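Moving to the New Ground: Your Questions Answered

Why is the club leaving Zulu Park?
We know how much the old place means to people (it means a great deal to us too!), but the lease ends in February and the grandstand holds only 400. The new ground at Skavum seats 3,000, with proper change rooms for the women's and junior sides at last.

Will I keep my seat?
If you're a current member, you'll get first pick of seats in the matching section, and we'll do our very best to keep families and old mates sitting together.

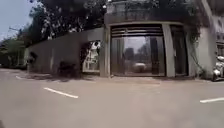 Page 2

What happens to the club's history?
It's all coming with us, every pennant and honour board, right back to the 94 premiership side. Magdalini Triantafyllou is looking after the collection, and she'd love to hear from you if there's a jumper or an old footy record tucked away in your garage.

Are the colours or the name changing?
No, and thank you to everyone who rang to check. The Vumix logo will move to the back of the jumper, but that's the lot.

How do I renew?
Pop into the office or use the form on the members' page. Renewals close 08/04/2021.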